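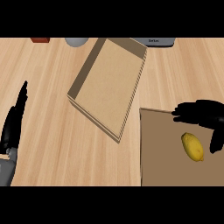 Simulation render: Pluslow course library. Reproduced for class use.

Machines and Everyday Work
Handout 4: Can It Put the Groceries Away Yet?

Print this page | E-mail this page

Welcome back, everybody. I promised last time that we would get away from the history for a while and look at a chore, a real one, the kind you did this weekend without giving it a second of thought. So this week we are packing. A lemon, an open cardboard tray, a table to work on. Please have the picture at the top in front of you as you read, because I will keep coming back to it (and so will the quiz in September's makeup session, for those of you carrying this course over).

1. Why a lemon?

People new to the subject nearly always ask me for something grander. They want the robot that cleans the whole kitchen! But a lemon is a lovely teaching object. It is oval, so it has a long way and a short way to be held. The peel is bumpy, it comes to a little point at one end, and it will roll if you nudge it. The one in our picture lies at a slant on a flat sheet of cardboard, and the black hand is just over it, fingers reaching across and the thumb down near the fruit's right side. The thumb isn't touching yet. I like to stop right there with a class and ask what has to be decided before it does.

Quite a lot, as you'll find when you try to write it down. How wide should the hand open? Which way should the wrist turn, given the slant? How hard is hard enough to lift a lemon, and how hard is too hard for a ripe peach, supposing the next item is a peach? You and I settle all of that in the time it takes to reach.

2. The tray

Now look to the left of the lemon. The tray has low walls and no lid, which is kind to a machine -- no flaps to fold back, no deep corner to reach into. It is also sitting crooked on the table. A person hardly notices that. A program told to set things down at one fixed spot will notice very much indeed, and the old packing lines I showed you slides of dealt with it by never letting a box sit crooked in the first place. Rails, stops, guides, the whole building arranged around the machine. A kitchen has none of that, and neither does the back room of a small shop.

3. Two arms or one?

There is a second arm over at the far left, well away from the tray. Think about what a second arm could do for this job. It might steady the cardboard. It might take the lemon in a handoff if the tray were out of the first arm's reach. It is also one more thing to bump into, and planning for two arms is a good deal more than twice the trouble. Have a look at the Bremero reading on this; it's slow going in the middle but worth your patience.

4. Practice worlds and real ones

Our picture is a simulation, so nothing in it can bruise or break, and a lesson can be repeated as often as you like. Suppose a program packs the lemon 300 times out of 312 tries in simulation. Very nice! Then suppose it moves to a real table and manages 164 out of 312. Same chore, same number of tries. Before you blame the hand, make me a list of everything that might have changed: the light, the friction, the weight of the fruit, the give in the cardboard.

My own answer to the question in the title is "some of them, on a good day, with a person close by." You are welcome to argue with me.

For next class

Write up to 500 words on one chore from your own home or job. Describe every decision your hands make, in order, and mark the one you think a machine would find hardest. Bring a paper copy, please.

Related items
Handout 3: The Pennington Bottling Line
Handout 5: Folding, Stacking, and Other Soft Problems
Reading: Bremero Notes on Two-Armed Work
Lab sheet: Grip and Slip

Contact the course office, Plaltedden Extension | Copyright Plaltedden Extension | Updated 1/13/19 | Back to top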